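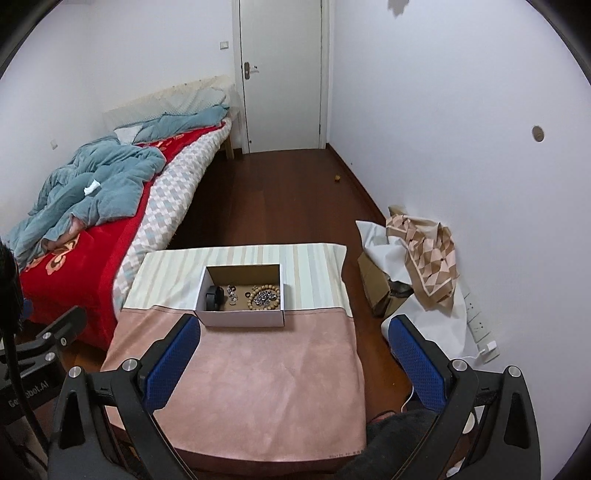

Part 4: Setting up the second bedroom

By now you should have the thermostat on the hallway wall and talking to the boiler box. If the green light on the box is still blinking, go back to Part 3 and finish that first. I skipped ahead once and spent a whole evening chasing a problem that was sitting in the hallway the entire time!

I'm using the Chiriac 715 room sensor for this. The older 89 works too, but you have to pair it from the menu (see Part 7) and it eats batteries.

1. Pick your spot. You want an inside wall, chest height or a little higher, away from direct sun. Don't put it over a headboard or behind a curtain. Mine was beside the bed the first winter and it kept reading my body heat (and the dog's), so the heating shut off at 2 a.m. and I woke up freezing.

2. Pull the plastic tab out of the battery door. The screen should show two dashes, then a temperature. Give it 20 minutes to settle before you believe the number.

3. On the thermostat, press Menu, then Rooms, then Add. Hold the button on the back of the sensor until it beeps twice. One beep means you let go too early, so just hold it again.

4. Type in the installer code when it asks. It's 1331 unless somebody changed it. If you bought your kit secondhand, the last owner may well have changed it, and you'll need to do the full reset in Part 9.

5. Name the room. You get ten letters. I went with BACK BED and I've regretted it ever since, so maybe think a bit harder than I did.

6. Shut the bedroom door and leave it shut for an hour or so, then check the reading against an ordinary thermometer. If they're more than a degree or two apart, go to Rooms, Adjust, and nudge it up or down.

Note: the sticky pads hold fine on painted walls but they will take the paint with them when they come off. If you rent, stand the sensor on a shelf. The Lirnstead bracket fits too, if you can find one -- they seem to sell out every September.

Caution: do not open up the wall or take the cover off any electrical box to mount the sensor. It runs on batteries and needs no wiring at all. If you want the wired version, get an electrician.

Caution: keep the radiator clear. Blankets draped over it make the valve think the room is warm when it isn't, and nothing in the menus will fix that.

Grímur Damgaard wrote to me from Jiltthorpe about sensors that drop off the list overnight. His fix was moving the Tastbridge repeater off the floor and onto a bookcase, and I've since done the same. If yours vanishes after a night or two, try that before you re-pair anything.

Next up is the schedule, in Part 5. Keep the thermometer handy, you'll want it again.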